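Chapter 4
The Washbasin and Its Surroundings

After reading this chapter you should be able to decide what belongs on a washbasin top and what should be kept elsewhere.

The washbasin is the smallest workplace in a home, and it becomes untidy very quickly. In the survey of the Dornia flats, 57 of 86 households kept their toothpaste lying beside the basin. It is near the hand there, but it also rolls, leaks and is pushed towards the edge.

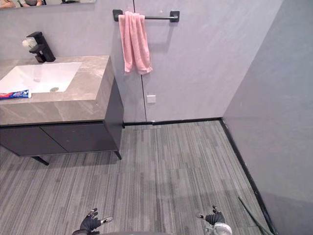
Figure 4.1 Washbasin with marble top; toothpaste at the front edge.

We shall speak first of toothbrushes. A mug is the most common holder, and it serves well if the brushes stand upright in it. When a brush is laid across the rim, a small knock is enough to send it down – often into the basin.

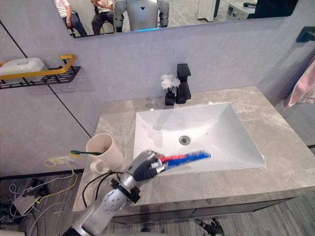 Songül Kahraman objects that a mug collects water at the bottom and must be washed as often as the basin itself. We accept this point and return to it in Section 4.2, where the mug is compared with a wall shelf. Before you read on, write down everything that stands by your own basin at seven in the morning.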